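Resources > Operator Guides > Teaching by Demonstration

Search this library Enter keywords Go

Recording a Bed-Linen Task with Hand-Held Grippers

November. Prepared by Renu Prajapati, Demonstration Methods, Ginon
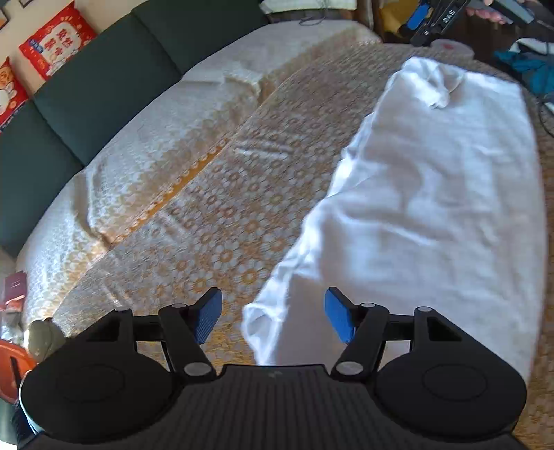

How long should a single demonstration be?

A demonstration should last only as long as one complete task performed at an unhurried pace. For straightening and folding one sheet, Ginon plans for 3 minutes or less. Recordings that run longer usually contain a second task, and these should be split before submission.

Purpose

This guide sets out the procedure for demonstrating bed-linen tasks by hand. It applies to all operators contributing to the Tistari collection. Operators who work by remote control should follow the separate guide issued by Garba Amadi.

Before recording

1. Read the task card in full. The card states the starting condition of the linen and the condition in which it must be left.

2. Open and close each gripper fully 20 times. The fingers must meet evenly and return without sticking. Report any stiffness to the equipment desk.

3. Inspect the finger pads. Replace a pad that is worn smooth or has begun to lift at a corner.

4. Check that cables have enough slack to reach the far side of the bed.

5. Start a new session in Sarkedus and enter the task code. Code 1294 is reserved for single sheets. Pillowcases and blankets have their own codes.

Performing the task

Hold both grippers above the linen and remain still for 2 seconds. Approach the nearest free edge with the fingers open. Close on a single layer of fabric wherever possible. If the fingers also pick up the bedspread beneath, release, withdraw and take hold again. Do not free the layers with your own fingers.

Lift the edge only as high as the fold requires. Carry it across at a steady speed and lower it before opening the gripper. Wrinkles should be smoothed with the outer side of closed fingers, moving from the center of the sheet toward the edge.

A missed grasp does not spoil a recording. Correct it and continue, as the recovery is useful for training. A dropped gripper, an interruption by another person or a change of operator does require a fresh start.

After recording

Return both grippers to a still position above the bed and stop the session. Review the playback at normal speed. Mark the recording "complete" or "partial" and add a short note on any grasp that had to be repeated. Before the next attempt, rearrange the sheet by hand so that it does not begin in the same position.

Completed sessions are forwarded to the Oyewole review group at 4 p.m. Sessions closed after that hour are held for the following working day.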